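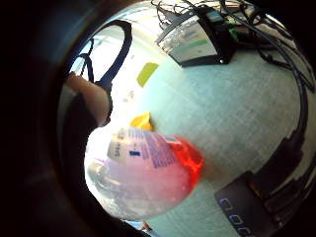 I went to the open day at Landora in Pradville expecting to be sold something. Most robot demonstrations I have been to are like that: a machine does one trick, people clap, and the questions come from whoever paid for the lunch.

I would rather see how the trick is taught, and at Landora that was most of the programme. The Tarura project wants a robot hand that can deal with ordinary household things, and to get there people have to handle those things first, with sensors on, over and over. The handout gave a target of 203 recordings per task and 33 tasks. I did the sum on the train home and felt tired on their behalf.
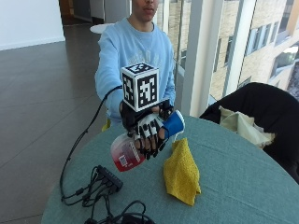

A bottle and a paper cup held together in the sensor glove.

It is dull work and I think it should be shown more often. We talk about automation as if it arrives in a box. In fact a good deal of it is people sitting at tables picking up bottles, and the public ought to know that before deciding what they think of the result. I also think it should be paid properly. When I asked about rates I got a vague answer, and that was the one poor moment of the afternoon.

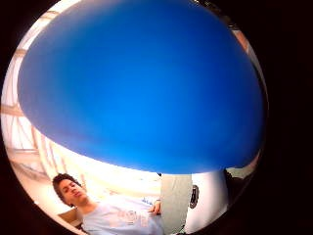
My other complaint is the numbers. The handout promised a hand that works "100 per cent of the time" in the home. I don't believe it, and I doubt the people doing the recordings do either. A kitchen in February with the lights off and a child underfoot is a hard place to work - harder than any table set out for visitors.

Still, I stayed for around 2 hours and would go again. Other firms should open their doors in the same way, and leave the slogans off the handout.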